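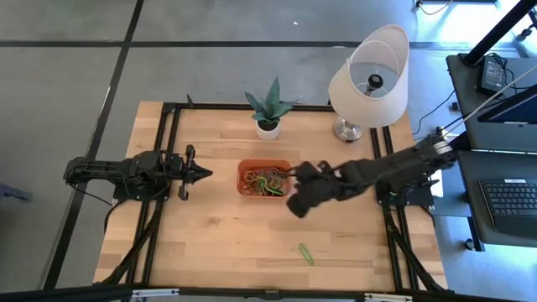

**Ticket 227 – Booking confirmations show the wrong meeting point**

Opened: March 31, 2021
Reported by: Juwita Wibisono, guest desk, Tillmont
Priority: high
Status: resolved, one follow-up open

**Problem**

Guests who book the Brarngate half-day gorge walk get an email sending them to the Yaman parking lot. The correct meeting point is the kit shed at Brarngate. Two families went to the wrong place this morning and missed the 9:30 start. Both have been moved to the afternoon group at no charge.

**Steps to reproduce**

1. Open the booking page and pick the half-day gorge walk.
2. Choose any morning slot.
3. Pay with the test card.
4. Read the confirmation email. The map link and the address are both for Yaman.

Afternoon slots give the right address. The full-day trip is fine too.

**Log**

*10:40* – Checked the trip page in Metach. Meeting point is set to Brarngate and the map pin is correct, so the trip record is not the cause.

*11:05* – Cleared the email cache and sent a test booking. Still Yaman.

*11:20* – Looked at the slots one by one. The morning slots were copied from last August's rope descent, and they carried that trip's meeting point with them. A slot setting overrides the trip setting – the edit screen doesn't show this unless you expand "Advanced."

*11:45* – Removed the override from one slot and sent another test. Correct address and map.

*12:10* – Removed it from the rest. Also found the old minimum height on the same slots and removed that. The gorge walk has no minimum height, only the age limit.

*1:15* – Exported the affected bookings: 80 guests between now and the end of the season. Juwita has the list.

*2:30* – Corrected email sent to all 80. Eleven bounced. Juwita is calling those by phone, starting with tomorrow's group.

**Workaround for guides**

Until the calls are done, the van driver should stop at the Yaman lot at 9:10 and check for anyone in the wrong place. Spare wetsuits stay in the van as usual.

**Still open**

- Metach support asked for a screenshot of the slot screen. Sent, no reply yet.
- New slots should be made from blank, not copied, until they answer.
- The printed cards at the Tillmont desk are correct and don't need replacing.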